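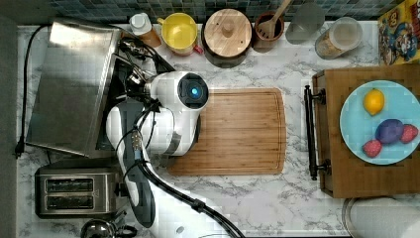 Student robotics should get out of the arena. There, said it. Our club at Burnar spent 4 years building things that shove other things across a mat, and we got good at it, and I couldn't tell you one thing from it I'd want in my house. So this spring we switched to kitchen tasks. Real counter, real clutter. A toaster, a cutting board, a plate with a lemon and a plum and two strawberries on it, canisters all along the back. The arm has to work in the middle of that without wrecking it. Harder than any match I ever drove in.

People at Ovport think we quit. We got the email - "sad to see you go soft." Soft! Try marble pattern under a depth camera. Try a steel lid throwing light everywhere. Our first list had 96 tasks on it and we've cut it way down, becuase half of them were fantasy.

What I'd argue to the other clubs, Flallis especially, since they've got the better shop: a match ends and everybody claps. A kitchen doesn't tell you when your done. You have to decide what good enough is, write it down, then fight about it until 2 in the morning. That's the class I wanted to take.

Yes, it's slow. Yes, no trophies. The Gajewski grant paid us 493 dollars and most went on cables. Still wouldn't go back. Give the freshmen a counter and a strawberry and see who stays.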